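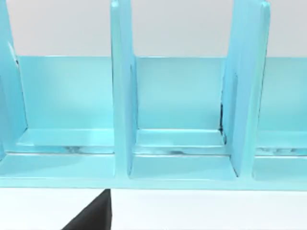 4.2 Planning of the equipment budget

Before ordering the second arm, we estimated the cost of the whole cell in simulation. The scene has a blue shelf unit, one block and a white table. The block at close range (Figure 3) was used to decide if the cheaper wrist camera from Van Acker is enough for the Laltville laboratory.

Figure 3. Simulated close view of the block, with its orange, wood-textured top and its dark side face.
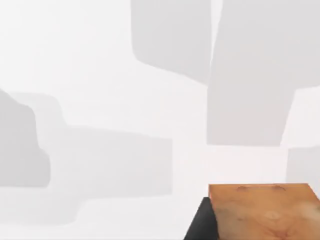

4.3 Cost of the two-arm option

The offer of Remton, dated June 5, 2023, includes two grippers and 3 years of service. We planned the purchase with both arms from the start – a later extension would need a new controller. In the simulated layout both grippers stay far from the block,

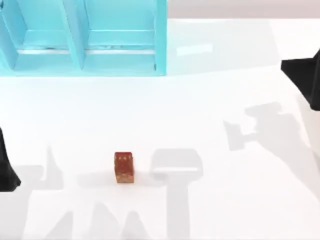 and the same table width was therefore kept in the order. Spare fingers are budgeted separately, at 89 dollars per pair.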